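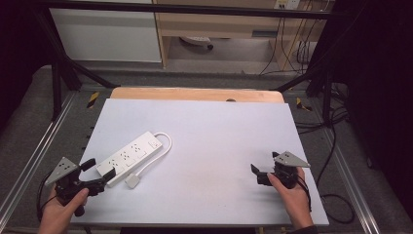
Plondville Home & Workshop Forum > Desks, Benches and Other Flat Things

Power strip: on the table or under it?

Started by TBarreto
Posts: 30

I have a work table made of a white board lying on top of a light wooden one. The wooden one is rounded at the back and sticks out past the white one, and there's a small hole in the middle of the back edge that was there when I got it. The whole arrangement gives me a nice pale surface for doing small jobs on, and I like it a lot.

What I don't like is where the electricity goes. My power strip is white, the cord is white, the plug is white, and the board is white. It currently lives on the left side at a diagonal, and the cord comes out of the far end, swings around to the right and comes all the way back to the front, like a dog that has decided against the walk. I've put my hand on it twice while looking for a pencil.

My options as I see them:

1. Leave it on top, but put it somewhere sensible.
2. Screw it underneath.
3. Leave it on the floor, on the carpet, where I will kick it until one of us dies.

Opinions welcome. I have tried having my own and they weren't any good.

Tiago Barreto

Reply #1
louro_bench
Posts: 860

Underneath. This comes up every spring and the answer is always underneath. A strip on the work surface eats the best part of the work surface. Get it up against the bottom of the wood, run the cord down a leg, forget it exists.

Reply #2
grumblewick
Posts: 1000

On top, at the back. I had mine underneath for a year and spent that year on my knees with a flashlight in my teeth. If you plug and unplug things all day, you want to see the slots. If you plug in one lamp and leave it until the lamp retires, fine, go underneath.

Also turn it around. If the cord comes out of the far end and the plug ends up at the near end, one of those ends is in the wrong place.

Reply #3
TBarreto

The switch is on the far end too. If I turn it around, the switch is up front by my left elbow, and I know what my left elbow is like.

Reply #4
grumblewick

Then lay it straight along the back edge, with the switch to whichever side your worse elbow isn't. Diagonal is the only placement I'd call wrong. Diagonal uses up two corners' worth of table for one strip's worth of strip.

Reply #5
louro_bench

"You want to see the slots." I don't need to see the slots. My fingers know where they are.

Reply #6
pam_in_the_annex
Posts: 2000

Please don't find outlets with your fingers.

Tiago, before anybody gets out a drill: what do you plug in, and how often? I had the same debate with myself about the sewing table and in the end I just wrote it down for a few days. Iron, in and out constantly. Lamp, never touched. Phone charger, touched far too much, but that's a different forum. So the lamp got its own outlet behind the table, and the strip stayed up top for the iron. (Iron goes straight into the wall now, after my sister saw it and made a face. She was right, check what your strip is rated for before you hang anything that heats up on it.)

Reply #7
TBarreto

Soldering iron, glue gun, a lamp, a little fan for the soldering iron. The fan and lamp stay. The other two come and go.

Somebody is going to ask about the hole at the back. It's small and dark and I have no idea what it was for. The plug is never going through it. I could see a thin lamp cord going through if I took the plug off, and I'm not taking the plug off anything.

Reply #8
hank_of_brirusska
Posts: 30

There's a tray made by Zesham that hangs off the back of a table. The strip sits in it facing up, so you reach over and plug in without kneeling or losing any surface. Both sides of this argument should hate it equally.

Reply #9
louro_bench

A tray on the back of a rounded edge? What's it going to clamp to? Those things want a straight edge.

Reply #10
hank_of_brirusska

Mine's on a straight edge. I withdraw the tray. Unless he hangs it off the side.

Reply #11
grumblewick

He'll walk into it off the side.

Reply #12
TBarreto

I'd absolutely walk into it off the side.

Saturday plan, then. Strip goes along the back, straight, on the bit of wood behind the white board if it fits there and on the white board if it doesn't. Extra cord gets gathered in a loop with a hook-and-loop tie and dropped off the back. Before any of that I'm wiping the white board down, which has picked up a few smudges. What are people using on a matte white surface? I tried a kitchen sponge on the last one I owned and gave it a shiny patch that I had to look at for two years.

Reply #13
pam_in_the_annex

Damp microfiber, one drop of dish soap, then a second cloth with plain water. No scrubby side. Don't lean on it. Matte goes shiny where you rub hardest, so the more you care about a spot the worse it looks.

Reply #14
grumblewick

Melamine sponge, light touch. Been doing it for years.

Reply #15
pam_in_the_annex

A melamine sponge is very fine sandpaper with good manners. I wouldn't.

Reply #16
grumblewick

My table's fine.

Reply #17
pam_in_the_annex

Your table's shiny, you posted it in May.

Reply #18
TBarreto

Going with the cloth. I'm after the smooth, flat, dull kind of white, the kind that turns a bit lavender under the room lights. I thought that was dirt for the first month and kept wiping at it. It's the lights.
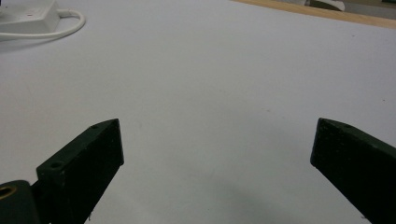

Reply #19
louro_bench

Nice surface. You know what would keep it that way? Putting the power strip underneath.

Reply #20
hank_of_brirusska

Has anyone considered colored tape on the cord? Half his complaint was that he can't see white on white. A band of orange every foot or so and he can leave the thing wherever he likes.

Reply #21
TBarreto

I hadn't, and I own orange tape. I'll do the cord first and see if I still care about the rest.

Reply #22
grumblewick

Keep the tape off the plug and the switch. And still lay it straight.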